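Thread on hard water and what it does to a house. I service boilers and plumbing for a living, and the same misunderstandings come up every week. 1/

Hardness is dissolved calcium and magnesium, picked up as rain passes through chalk or limestone. Your supplier will give you the figure by postcode, usually as milligrams per litre of calcium carbonate. Above 200 is hard. Above 300 is very hard. 2/

Heat is what drives the scale out. Cold pipes in a hard area stay fairly clear for decades. The kettle, the shower head and the hot side of the boiler do not. 3/

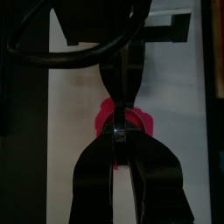 Does a jug filter stop scale in the kettle?

It slows it down. The cartridge swaps some of the calcium for hydrogen or sodium and is spent sooner in hard areas than the box suggests. When scale comes back quickly, the cartridge is finished. 4/

Combi boilers. The plate heat exchanger has narrow channels and they fur up on the tap water side. First sign is hot water that swings between warm and cool while the radiators behave perfectly well. 5/

Turn the hot water setting down before you spend money. Scale forms much faster above 60 degrees. A combi has no stored water, so 50 at the tap is fine. Do NOT do this with a cylinder - stored water has to be kept at 60 to control legionella. 6/ 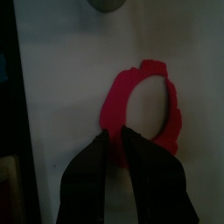

Softeners next. An ion exchange unit needs salt, a drain and a spot near the stopcock. It regenerates by flushing the resin with brine, and a metered one does that by volume used. Timed units waste salt when the house is empty. 7/

Keep one unsoftened tap for drinking, normally the kitchen cold. Softened water carries extra sodium and shouldn't be used for baby formula. 8/

Wumpini Sulemana asked about the magnetic clamps. I have fitted 5 at customers' request and gone back to 4 of them for scaled exchangers. Small sample, draw your own conclusions. 9/

Washing. Hard water uses up detergent before it reaches the dirt, which is why towels go stiff and reds look dull. Dose for your hardness band, printed on the back of the packet. More softener liquid makes towels less absorbent. 10/
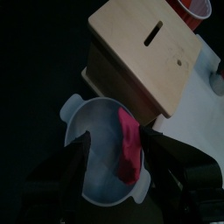

Red cloth and bowl.

For taps and shower heads, citric acid: two tablespoons to a litre of warm water, half an hour, rinse. Keep it off marble, limestone and worn chrome. Never mix it with bleach. 11/

Next thread is on inhibitor in heating circuits, probably in October. Send readings with your postcode area if you have them. 12/12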